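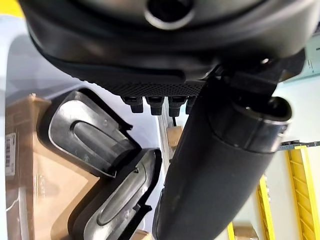 Jandwood Clear Packing Tape, six months in
Reviewed by Marijke Cuypers, 16 August 2024

I have strong feelings about packing tape, which is what happens when you sell used books out of a spare room and then decide to move the whole business across town. I started buying the Jandwood clear in December and I'm now deep into my second case, so I think I've earned an opinion – I love this stuff. It goes on clear and it stays that way on a brown box, apart from the shine you get when the strips catch the light along the side. The cheap tape I had before went yellow on the shelf and started lifting at the ends. I still have boxes sealed with it and I can pick them out from the doorway.

The first thing I noticed was how it comes off the roll. It's smooth! No shrieking, no ripping down the middle so you spend five minutes scratching at the roll with your thumbnail to find the end. I did get one roll that split on me, right at the start, and I trimmed it back and it was fine after that. The glue grabs fast too, so if you lay a strip down crooked you have a second or so to fix it and then you're living with it. I've learned to hold the flaps shut with my forearm and start the tape on the far side.

For the move I packed over 2,000 paperbacks, mostly in medium boxes from Michiels (good boxes, a little soft at the corners). Books are mean to a box. I ran two strips down the bottom seam and one across each end, and I carried every one of them down a flight of stairs without a bottom dropping out. A few sat in a chilly garage for weeks afterward and the tape on those was still flat when I brought them in.

I also tried the Odurer heavy duty, which my sister swears by. It's thicker and probably a better pick if you're shipping something like car parts, but it's stiff around corners and it kept bubbling on me. The Jandwood lies down nicely if you rub it with the side of your hand.

Now the gripes. The dispenser they throw in with the case is flimsy and the teeth dull quickly, so get a proper one. I use an old metal Drarnden that weighs a ton and cuts like a dream. You also can't write on this tape with a regular pen, and permanent marker smears unless you leave it alone for a bit. I write on the cardboard first and tape over it, and the writing shows through perfectly well.

One warning for anyone who reuses boxes like I do: it takes the top layer of cardboard with it when you peel it. Slit it along the seam and leave the strips where they are. I've got boxes on their third trip with old tape under the new, and they're holding up great.

I paid 44 dollars for the case. I'd buy it again tomorrow, and at the rate I'm going I'll probably have to.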